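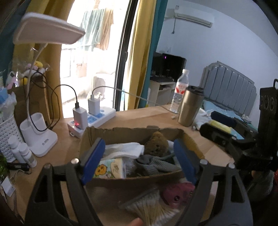

机の上の片付けは、箱をひとつ置いた日から始まります。そして多くの場合、その日に終わります。Skencombeの「ひと箱片付け」は、散らかった小物をとりあえず段ボール箱に入れ、あとで行き先を決めるというだけの方法です。箱は立派でなくてかまいません。ふちが破れてガタガタの箱に、白い布とひよこ柄のティッシュと茶色いぬいぐるみが同居していても、立派に現役です。綿棒のように箱の手前で順番待ちをしている物も、そのうち入ります。以下、よく届く質問に答えます。

## 箱に入れる前に分類は必要ですか?

不要です。分類してから入れようとした方は、たいてい分類の途中で昔の手紙を読み始めます。まず入れてください。

## 箱の大きさは?

机の半分を超えないもの。大きい箱を買うと大きい箱の分だけ物が集まります。当方でも収納用品店Wideseoの箱を300円で売っていますが、通販の空き箱で足りる方に無理に勧めるつもりはありません。売上担当のVernon Morinは別の意見です。

## ぬいぐるみはどう入れればいいですか?

奥の壁にもたれさせると場所を取らず、顔も見えます。上に物を積むのは自由ですが、夜中に少し気がとがめるという報告を複数いただいています。

## 布類は畳むべきですか?

畳めるなら畳んでください。畳めない日は丸めて隅へ。1枚だけきちんと畳んであると、全体がなんとなく計画的に見えます。

## 綿棒やティッシュのような消耗品も入れていいのですか?

どうぞ。ただし底には沈めないこと。必要になるのは決まって急いでいるときで、底から掘り出した綿棒は高確率で袋の口が開いています。

## 電気スタンドや電源タップは?

机に残します。コードをスタンドの首に何周か巻いておく流儀もありますが、あれは収納というより先送りです。使っている間は巻かずに伸ばし、余りは机の裏へ回してください。充電器は箱に入れないでください。入れた翌朝から探すことになります。

## 箱はいつ空にするのですか?

2週間後が目安です。Ilona Sárközi宛てに「1月に詰めた箱がまだある」というお便りが届きましたが、返信した本人の机の下にも同じ時期の箱がありました。開けずに済んだ物は、なくても困らない物かもしれません。ぬいぐるみは例外とします。

## ふちが破れてきました。買い替えですか?

底が抜けるまでは使えます。気になるなら、ふちを内側に折ってテープで留めてください。

## 相談会はありますか?

月に一度、参加費600円です。お茶が出ます。箱の持ち込みは1人1箱まで。以前Gorazd Berishaさんが4箱運んできたため、この項目が追加されました。

最終更新:2023/8/8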